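Home > Laundry and Clothes > Printed T-shirts

Why do the prints on my T-shirts crack, and can I stop it?

Asked by Amedeo Valentini, 17th February
Viewed 43 times

I own more T-shirts with things written on them than a man my age should. Holiday ones, band ones, two from a fun run in Plaltari that I watched from a café. The cheap ones have outlived every expensive one. My best shirt, a black one with a white print on the chest, now looks like a dried-up riverbed after one winter.

What I do at the moment: everything dark goes in together at 40, normal cotton cycle, Skesteo liquid, a glug of softener. Then into the tumble dryer if it's raining, so into the tumble dryer. The machine is a Radonjić that came with the flat and has one programme with a picture of a feather on it. I have never dared press it.

My sister says to wash them inside out. My flatmate says inside out makes no difference and that you should put vinegar in. He also puts vinegar in the kettle and then makes tea with it, so I'd like a second opinion.

Two things really. How should I be washing these, and is there any way to fix the one that has already gone? I've read that you can iron it through baking paper and the print melts back together. I've also read that this is how you ruin an iron.

3 answers, sorted by votes

Answer from Amedeo Cocco (14 votes)

Another Amedeo. There can't be many of us on the laundry board.

Your dryer is the culprit. I ran the print bench at Fava for a few years, a small shop doing club shirts and stag dos, and most of the shirts that came back to us with complaints had been tumbled hot. The ordinary sort of print is a thin skin of plastic sitting on top of the cloth. Cotton shrinks a bit in the heat and the skin doesn't shrink with it, and after enough goes it splits along the creases. Then the softener does its bit, as it leaves a coating on everything and doesn't help the print stay stuck down.

So, wash at 30. Turn them inside out, your sister is right. It keeps the print from rubbing against zips and jeans buttons for an hour. Don't cram the drum. Leave out the softener altogether, you won't miss it. Press the feather, that's the delicates programme and all it will do is spin more slowly. Dry on a hanger or over the back of a chair, and if you really must tumble, use the lowest heat and take the shirt out while it's still a touch damp.

Vinegar does nothing for the print either way. Tell your flatmate I said so, though he sounds past help.

With a new shirt, leave it a couple of days before its first wash if it has come straight from the printer.

As for why the cheap ones last: some of them are printed with water-based ink, which soaks into the cloth instead of sitting on it. Run your thumb over the print. If you can barely feel it, it will fade over the years but it won't crack. If it feels like a sticker, treat it like a sticker.

Answer from softsoap (2 votes)

Just handwash them. I have done all mine by hand since March and not one has cracked

Comment from Amedeo Valentini: How many have you got?

Comment from softsoap: one

Answer from brackenfold (5 votes)

Nobody has dealt with the ironing, so I will, having done it properly once and badly once.

It can work on the thick rubbery prints if the cracks are fine ones. Put the shirt flat on a hard surface with a folded towel inside it, cover the print with baking paper (not greaseproof, they look the same in the drawer and they are not the same) and press down with a medium iron, no steam, for ten seconds or so. Press, don't slide. Let it go completely cold before you peel the paper off. I did not let mine go cold, and I now have a sheet of baking paper that says ORLD TOUR.

If bits of the print have already come away there is nothing to melt back, and you would be better off with a fabric pen if it's a plain white design. Keep to the edges of what's left and go over it in thin coats, letting each one dry. It won't fool anyone close up, but then people don't usually read your chest from close up. Test the pen on the inside of the hem first, as white on black often dries grey.

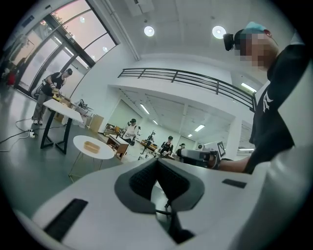 Once you've patched it, give it a full day before you wear it and wash it cold from then on. The pen will need doing again by the summer. Mine did, and I've still not bought a new pen.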